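Mulluren Science Boards > Life Sciences > General biology

Thread: Soil bacteria that make nematodes live longer - anyone else reading this?

kelpie_bench
Posted 12/12/2020
I've spent my whole Saturday on the new preprint from the Kekton group and I'm properly excited. They fed worms a strain of bacteria from garden soil instead of the usual lab food, and median lifespan went up by a good few days. Then they knocked out one gene in the bacteria, a transporter for a B vitamin, and the whole effect vanished! Put the gene back and the worms live longer again. It's such a clean bit of work, and the supplementary videos of the old worms still thrashing away on day twenty are a joy.

mossandagar
I saw it too, and I love the rescue experiment. My one worry is food intake. If the worms don't like the taste they eat less, and worms that eat less live longer. We've known that for ages.

kelpie_bench
They did check! Supplementary figure 4, pumping rate was the same on both diets. I missed it the first time because it's tucked in behind the growth curves.

Dr_Pondwater
Pumping rate isn't the same as food taken in, though. A worm can pump all day and get very little down if the bacteria clump. I'd want labelled bacteria and a measure of what ends up in the gut before I believed any of it. Also, 62 worms per group in the knockout arm is thin when the main arm had 400.

mossandagar
Agree about the clumping. Lots of soil strains make sticky films on plates. Ours at Baltness did, and we lost half of February to scraping.

kelpie_bench
Fair point on the 62, I'd skimmed over that. The error bars are wider there as well. Still, the difference is big enough that I don't think it goes away.

I'm going to have a go at a small version myself in the new year, 200 worms, two diets, nothing fancy. I've got the plates and the strain is free to anyone who asks. 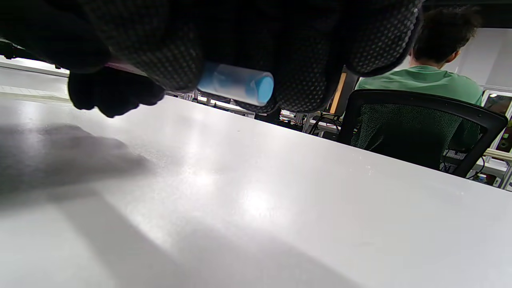 Gloves on, something blue in hand

If anybody has a good way of keeping the mothers and the young apart without drugs, please shout. I'd like to avoid the sterilising compound, as there are papers saying it changes lifespan by itself.

tardigrade_tess
Move the adults every day while they're laying. It's dull but it works, and you get to know your worms! Or use one of the temperature-sensitive sterile strains and raise them warm.

Dr_Pondwater
The warm-raised strains have their own lifespan quirks. I'd do the daily moves.

Um_and_err
Long-time lurker here. Is there any reason to think this matters outside worms? Our gut bacteria make B vitamins too, don't they?

mossandagar
They do, but we get most of ours from food, so it's a big jump. Mice first, please.

kelpie_bench
I'm a bit more hopeful than mossandagar - the pathway it feeds into is found in nearly everything with a nucleus. But yes, mice first, and someone else's mice, my freezer is full.

Dr_Pondwater
Having the pathway tells you very little about whether it's short of anything. Most of us aren't.

tardigrade_tess
Post your survival curves when you've got them, kelpie, even if they're flat. I'd be just as happy to see flat ones.

kelpie_bench
Will do! Plates get poured the first week back.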